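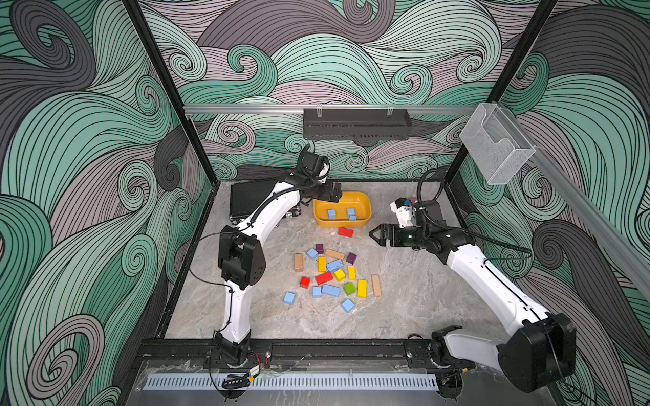 4 min read

Jury duty, day 8, and I finally get why people come out of these things looking like they slept in a car. We're not supposed to talk about the case while it's going on, so this is staying in the notebook until the judge lets us go, and then maybe I'll type it up (if you're reading it, she did!). It's a smuggling case, border stuff, a lot of paperwork, and most of today went to one man from customs reading out shipping records in the flattest voice I have ever heard. By eleven I was doodling. I had a whole margin of curls going, tight little spirals packed against each other with bigger waves rolling in from the left, fine black lines like the ones on those teal and mauve panels, and I was wishing I had a teal pen to fill in between. Then the defense lawyer stood up and I had to flip the page fast and look like a citizen.

So, the records. There are 146 of them. Each one gets a number, each one gets handed to the clerk, each one gets put up on the screen, and then somebody asks the customs man if he recognizes it. He does. He always does. We got through 11 before the morning break and I did the math in my head and felt a bit sick.

Lunch was with Danish Lashari and Bleddyn Pugh again, at the Petberg, which is the sandwich place across from the courthouse in Stinmont. Bleddyn had the soup. Danish is missing the start of his busy season at work and keeps checking his phone, then putting it face down, then checking it again. We are all very good about not discussing the case, so we talked about parking for forty minutes. I have strong views on the parking now. The lot behind the bank is a trap.

The afternoon picked up. The prosecutor got to the warehouse part, and there was an officer on the stand who'd been there the night they opened the truck, and he was so nervous! Kept pulling at his collar, kept saying "affirmative" and then correcting himself to "yes." He said there were up to 2000 cartons in there and that he'd stopped looking for the back wall after a while. I liked him. I don't know if I'm supposed to like him. I wrote down "liked him, be careful" and underlined it.

The defendant doesn't look at us much. He has a gray jacket that's too big in the shoulders and he writes on a legal pad the whole day, pages and pages. I wonder what he's putting down. I keep thinking how odd it is that a bunch of strangers who met in a hallway in February get to decide this.

Home by six, feet hurting. Ate cereal standing up. Back at nine tomorrow, and they've told us to bring a sweater because the heat in the jury room is out again.

3 comments · 12 shares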